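Session 4: Email newsletters for small businesses

OK, last time we set up a mailing list and I promised we'd get to what goes in the emails. I'm going to use the Prirberg newsletter all the way through (the walking tour company from session 1) so keep your copy handy.

Start with the list. Prirberg had 3000 addresses when I first looked at it, and I was pretty impressed until we checked how many people had opened anything since August. 571! The rest were old contest entries, typos and people who'd signed up for a discount code and wandered off. We moved the quiet ones to a separate group and wrote to them once, asking if they wanted to stay. Only 59 clicked yes, and I was fine with that.

Next, subject lines. Keep them short enough to read on a phone, and put the useful word first. "Fall tour times are up" beats "Exciting news from our team" every time I've tested it. Look at the Dunstan samples on your sheet and mark the ones you'd open before coffee.
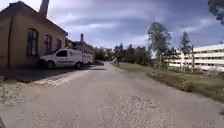 Then there's the body of the email, and most drafts I see in this class try to do too much. Pick one thing you want the reader to do and give it one link. If you have eight bits of news, save seven for the website or for later emails – they'll keep.

Sending time: I like mid-morning, but Hodard sells to restaurants and does much better at 4 p.m., so test it on your own list. Split the list in half, send the same email at two times, change nothing else. In Zudar you'll find this under Campaigns, then Split (the menu is a bit hidden, sorry).

For next session, write two subject lines and one short email for your own project, under 150 words. Print it or bring it on your laptop, either is fine. We'll swap and edit in pairs, and after that we start on unsubscribe pages.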